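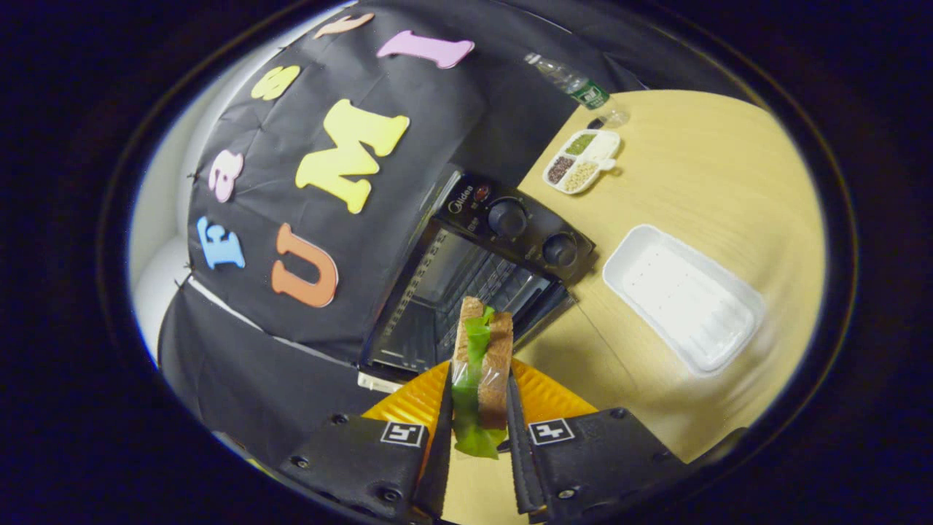
So you've bought your first haunted lighthouse! Congratulations! You'll want to move in before dark, because the ghost of Cunholm Rock is very particular about introductions, and she likes to do hers at the top of the stairs with a candle under her chin.

Scream. Please scream. She's been practicing that entrance for 1,002 winters (there was a tower here before the tower, and a bonfire before that) and the last owner only said "oh, hello." She sulked until December. The milk went sour as far away as Jellilby.

Once the screaming is done you can get acquainted, and this is where it gets good. She knows every wreck on the reef by name! Ask her about the Clallano, which went down with 17 crates of trumpets and still plays on a spring tide. You'll hear it from the kitchen if you open the little window over the sink - not the big one, the big one is where the drowned men come in. They're fine, by the way. They want to stand by the stove and drip. Put down towels.

Now, the lamp. It takes 20 minutes to warm up and it doesn't run on oil, whatever the deed says. It runs on secrets. I fed it a tiny one my first night, something about a library book, and the beam went clear out past the Plattner shoals and lit up the back of something asleep in the water. What a back! It went on and on, with gulls nesting in it, and I stood there on the gallery in my socks, laughing like a kid.

The sleeper will roll over once while you live there. You'll know, because the stairs will have more steps than they did at breakfast. Don't run. Sit down wherever you are, hum whatever the trumpets are humming, and hold the ghost's hand if she offers it. It's cold as a key. She was scared too, her first time.

When it's over she'll want to do the candle thing again. Scream as loud as you can.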